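4.2 Construction of the hand-held gripper

The second part of our work concerns the tool with which the demonstrations are recorded. We wanted a gripper that a person can hold and use like a pair of tongs, and that can be built in a shared workshop without machines that a hobby builder does not have. All parts of the body were printed on the two printers of the Otthorpe workshop, where members pay for the filament they use. The design was drawn by Trygve Grønli in May and went through 3 versions before we were satisfied with it.

In the first version, which we call Derkance, both fingers moved on a single rail. The rail was easy to print but it became stiff after a short time of use, and the users complained that their hand got tired. We tried to sand the contact surfaces and to add dry grease. It helped for one afternoon. The second version had two rails and a small pinion between them, so that the fingers always close by the same distance on both sides. This principle was kept in the final version, named Zullia. Only the clearance of the rails was changed, and the body was made shorter in front of the handle.

The finger pads deserve a longer remark. Hard printed fingers hold a box quite well, but they lose a round object as soon as it is lifted. We therefore made the pads from a soft material with sloped inner faces, so that the object is guided to the middle when the hand closes. The slope was found by trial. If it is too steep, thin objects such as a pen are pushed out at the front. If it is too flat, the effect on round objects is not noticed at all. The pads are fixed by screws and can be changed in a few minutes, which we found useful in the workshop, where glue and dust come on everything.

The camera is mounted behind the fingers and looks forward along them. A wide lens was chosen because the position of the tool is computed from the background, and a narrow view of a white table gives too few points to follow. The price of this choice is a strong bending of straight lines near the border of the picture. We correct it with a calibration of 200 views of a printed board, repeated each time the camera is taken off its holder. Figure 5 gives the view from the tool in the workshop, with the finger pads at the bottom and a water bottle standing on the table near the pillar.

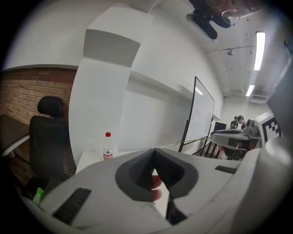
Figure 5. View from the hand-held gripper above the work table.

The recordings were made by members of the workshop who had not used the tool before. Each person received the same short introduction and could practise as long as he or she wished. In total we kept 532 recordings out of 933. Most of the rejected ones were lost for a simple reason: the tool was moved too fast at the start and the tracking did not recover. After we asked the users to hold the tool still for a moment before each movement, this error became rare. A smaller part was rejected because the fingers were not fully opened at the beginning, and the opening width could then not be set to its zero value.

Two weaknesses of the build remain. The handle was drawn for a right hand of medium size, and the left-handed users found the trigger uncomfortable. The second weakness is the weight, which lies too far in front. We tried a counterweight under the handle but removed it again, as it touched the table when low objects were grasped. A lighter camera holder is now being printed and will be compared with the present one under the same conditions as in Section 4.1.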